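Ferrand Two-Arm Policy Kit
Trorkby Robotics | Research equipment | Updated August 2019

The Ferrand kit pairs two arms with a learned grasp policy for shared tabletop tasks. It ships with 583 recorded demonstrations and the training code used in the Skimmont handover study.

In that study the policy finished 114 of 145 trials. Most failures were late regrasps – the second arm closed before the first let go.

In the box: two grippers, cables, mounting plates, policy weights on USB. Arms sold separately. Lead time 6 weeks.
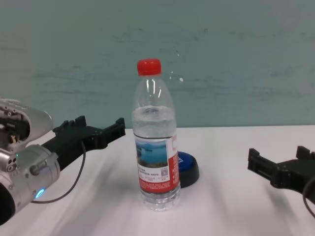

Training starts from the open-jaw pose on both sides. Clear objects are the hardest class for the depth input, so the standard set includes a transparent water bottle with a red screw cap, placed between the grippers. Replacement cables are listed under Prestby spares.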